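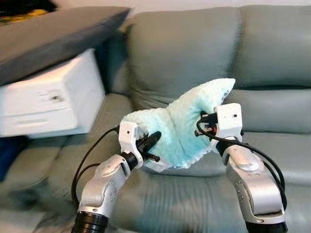
Fig. 28. Pale blue towel held up over the sofa seat.

Section 4: Folding Towels on the Sofa

A sofa seat makes a great folding surface – wide, low and easy on your back! Your Soromen towels are plush, so give them a little room.

1. Wipe the seat with a dry cloth and move any throw pillows.
2. Pick up the towel by two corners. If the middle bunches or twists, let go of one corner and find it again.
3. Give it one good shake. You'll love how the pile fluffs up!
4. Lay the towel flat and smooth it from the center out.
5. Fold it in thirds the long way, then in half, and in half again.
6. Stack with the folded edge facing you.

Note: Bath sheets are more than 40 inches long. Let the extra length rest over the backrest while you line up the corners.

Caution: Make sure towels are fully dry before they touch leather. Damp fabric can leave marks.

For hand towels, skip the thirds and go straight to halves – they come out beautifully square. Washcloths are covered in Section 5.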